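2024-02-05

Up at six, no heat again. Called Bralton, on hold forever, they say the part is coming from Espinoza and it'll be 2 weeks. Two weeks! In February. Wore the big coat to make coffee.

Bus late so walked the last bit. Boots leak on the left side, must get new ones, have been writing that here since November. Work was fine. Long meeting over the Skeno order, Mirela Brandão wants it all redone with the new labels and she's probaly right but I didn't say so. Ate lunch standing up.

Stopped for bread and onions after. Forgot the onions. Soup without onions then, not bad, too much pepper.

Mom called. Her knee is better, she did the stairs 2 times today and was very proud. She wants to know if we're coming to Brekuvar for Easter. Said yes before checking anything. Train is 92 each way now, will have to look at dates tomorow. Also she is giving away the green armchair and do I want it. Where would I put it. I do want it though.

Car insurance due. Library book due. Still on page 36, will renew.

Game after dinner, everybody in sweaters. Down 4,000 by the second time round and never got it back. Bed now, two blankets, socks on.

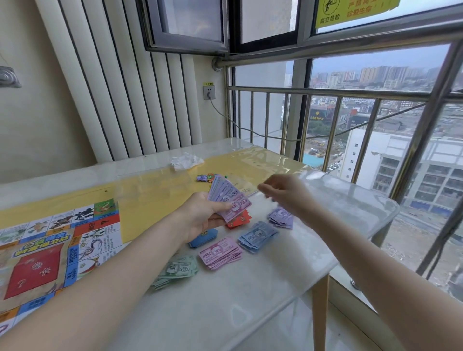

Sorting out the money, pinks and greens and blues.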